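Jan 22, 2024

I slept badly because of the wind, and the bins at the back were talking all night. Got up at six, drank tea standing. It is my first winter in Skivthorpe and I still have not learned which windows must be pushed twice.

Tracey Treloar telephoned before eight to ask if I could come and help with the table for the tea in February. She says "the table" as if there was only one in the world. I said yes, of course. I had wanted to wash the curtains, but curtains can wait, they have waited since November.

On the way I went to the shop for icing sugar. They had only the small packets of 500 grams, so I took 3. Also food colour, but the green one was finished and I had to bring my own from home, the old bottle with the sticky lid. The woman at the till asked if it was for a birthday. I said no, it is a rehearsal. I think this was the right word, but she looked at me strangely.

We iced all morning. Tracey does the white and the green, I do the blue, because I have patience for blue. Too much colour and it looks like medicine, too little and it looks like milk which is not fresh. The first bowl I made too thin and it ran down the sides, so I put more sugar, then more, then it was like cement. My mother never measured anything and hers was always shining. I measured everything and mine was sometimes shining. The drizzle I did with a small bag with the corner cut, and my hand was shaking a little at the beginning.

After lunch we tried how to lay them out. Tracey wants every colour of plate, she is against white plates, she says they look like a hospital. I would prefer everything on one big dish, but it is her tea and I did not insist. The plant was my idea. I am glad we kept it, the small white flowers are very nice next to the icing.
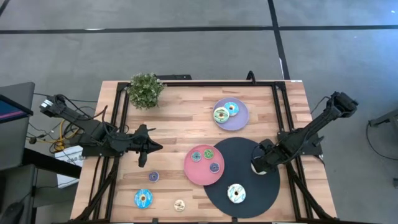 Donuts on the purple plate and the pink one, and my plant.

I think the purple plate is the best of them. With the white donut and the light blue one it looks calm. The pink one is more crowded, but Tracey likes it so. About the big black mat I am still not decided. It is very dark for a tea, but the pale blue icing shows well on it, I must admit this. The ones on the bare wood I would put on a plate, and I said so. Tracey answered that the wood is beautiful and people should see it. The wood is beautiful, this is true.

We talked also about how many to make. She has sold 80 tickets already and wants 200 donuts, in case somebody is hungry. I said that somebody is always hungry. My wrists hurt only from thinking about it. Perhaps Bronisława Tomaszewski will come for the weekend and help, she has a good hand for thin lines. I must write to her tomorrow. Last time I waited too long and she had already bought a ticket to her sister.

Came home when it was getting dark. There was blue under my nails and it does not go away with soap, I tried also lemon. Soup from yesterday, with bread. I ate one donut after the soup, a failed one, with the icing on one side only. The taste was good. Next time a little less vanilla.

Curtains on Thursday. Buy green colour.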